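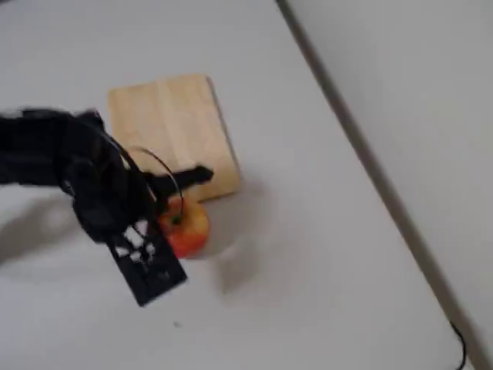 Gripper fingers open on either side of an apple, next to a cutting board.

Hurkus Grasp Evaluation Package
Arm, gripper, control software and trial protocol for tabletop picking research

Overview | Method | Results | Contents | Requirements | Ordering | Support

Overview

Hurkus is a single-arm tabletop setup for groups that train manipulation policies and need to compare them under the same conditions. It is sold by Virnau as a complete package: the arm, a two-finger gripper, the control software, and the written protocol used in the Sikness study on closing decisions. The hardware can be bought without the protocol software, but the results reported on this page apply to the full package only.

The package is aimed at one question. When a learned policy moves a gripper to an object, at what point should the fingers start to close, and how often is that choice the cause of a failed pick? Most published success rates fold this in with everything else that can go wrong during a pick. Hurkus logs it as a separate quantity.

Typical objects are household items of the size a person would pick up with one hand: fruit, cups, small boxes, kitchen tools. Fruit is used heavily in the reference protocol. An apple has no flat faces, rolls when it is pushed by one finger before the other, and differs enough from one piece to the next that a policy cannot rely on a memorized shape.

Method

The protocol splits each pick into three stages, called approach, straddle and close. Straddle begins when the object lies between the two fingers and ends when the close command is sent. The control software marks both times in the log from the gripper state and the overhead view. The operator can correct the first mark by hand before the trial is saved, and the log keeps the original value next to the corrected one.

Policies are tested in pairs. The operator places the object using the overlay on the operator screen, runs policy A, resets the object to the same overlay position, and runs policy B. The order of A and B within each pair is drawn by the software and is hidden from the operator until the block is finished. A block is 24 pairs. Results from a block stopped early are stored but are left out of the summary table unless the user turns them on.

Each trial gets one outcome code:

Held: the object is lifted clear and stays in the fingers until the release command.
Early close: the fingers close before the object is fully between them.
Late close: the object has been moved by the fingers or palm before the close command.
Slip: the close was in the straddle window and the object left the fingers during the lift.
Other: anything else, with a required note.

Early close and late close are the two codes the method was built for. They are assigned from the log, with a rule that can be read and changed in the settings file. Slip and other are assigned by the operator. If the rule and the operator disagree, both codes are kept and the trial is flagged for a second reader.

Distractor objects are part of the protocol. A board, plate or similar flat item is placed near the target so that one finger may have to pass over it. This changes the height a policy can use on one side of the object and leaves the other side free. In the Sikness trials this uneven clearance had a larger effect on closing time than lighting or background did.

Results

The reference study was run by Aparecida Xavier and Gangadharan Naidu at the Sikness lab. It covers 2,000 trials on the standard package with two policies. The first was trained on demonstrations alone. The second was trained on the same demonstrations with one added output, a predicted time to close, which was supervised from the straddle marks in the log. Network size, camera inputs and training steps were the same for both.

The findings, in short:

The added output reduced early closes on round objects. On boxes and other flat-sided objects there was no clear difference between the two policies.

Late closes went up slightly with the added output when a distractor was present. Reading the logs, the authors found that the policy tended to wait with one finger above the distractor and the other at table height, and the object was then nudged as the arm settled. A shorter prediction window removed part of this effect and also gave back part of the gain on early closes.

Slips were unchanged. This was expected, as neither policy controls grip force.

Agreement between the outcome rule and a second human reader was high for early close and noticeably lower for late close. Small movements of the object are hard to judge from the overhead view when a finger covers part of it. Users who plan to report late close as a main result should have a second reader code the full block.

The study did not test deformable objects, transparent objects, or any surface other than a smooth light tabletop. It used one arm. A repeat on a second unit is being run by Nuno Mota, and his logs will be added to the download area when the coding is finished.

Logs for 800 of the reference trials are included with the package, with outcome codes, both sets of straddle marks and the operator notes. The remaining trials are available on request to registered users.

What is in the package

Arm with table mount and power supply
Two-finger gripper, fitted
Spare finger set
Overhead camera with bracket
Cable set and cable clips
Control software, with license for 6 workstations
Trial protocol, printed and as a file
Reference logs
Calibration sheet

Objects are not supplied. The protocol gives a size range for each object class and a form for recording what was used. Fruit should be replaced when the skin is bruised or broken, and the replacement noted in the log — a bruised side changes both the friction and the way the piece rolls.

Requirements

A rigid table with a plain, matte top. Light gray was used in the reference study. Dark tops work with the arm but reduce the contrast between the gripper and the background in the overhead view, and the automatic straddle mark becomes less reliable.

If two tables are pushed together, keep the whole workspace on one of them. The calibration assumes a single flat surface, and a gap between tops is not modeled as an obstacle.

A workstation that meets the software requirements listed in the manual. Policies can be run on a separate machine over a wired network. Wireless connections are not supported for policy control, as delay in the close command shows up directly in the measured quantity.

Diffuse room lighting. Soft shadows under the arm are not a problem. Hard shadows that cross the object should be avoided.

Cable routing

Wires at the wrist need enough slack for full wrist rotation. Check before each block that no loop can catch on the object or on a finger tip. A wire that crosses the overhead view near the object can shift the automatic straddle mark, and this was the most common reason for hand corrections in the reference logs. Clips for the forearm are in the cable set.

Known limits

The software supports one arm per workstation.
The outcome rule does not handle two targets in the same trial.
Overlay placement is only as good as the last calibration. Recalibrate after the camera bracket or the table has been moved.
Grip force is not logged.

Software changes in the current release

Pair order is now stored in a separate file that stays locked until the block ends.
The second reader can work from a copy with the first reader's codes removed.
Fixed a fault where a corrected straddle mark was lost if the trial was paused before saving. Reported by the El-Sayed group. Blocks recorded before the September release should be checked with the repair tool in the download area.

Ordering

The full package, the hardware without protocol software, and the software upgrade for existing arms are ordered separately. Quotes are prepared by Emerson Barros at Virnau. State the table dimensions and the number of workstations in the request. Orders for this production run close on 11th December.

Support

Technical questions about calibration and logging go to Gilmar Coutinho. Attach the block log and the settings file. Questions about the study design are passed on to the authors, and replies may take longer.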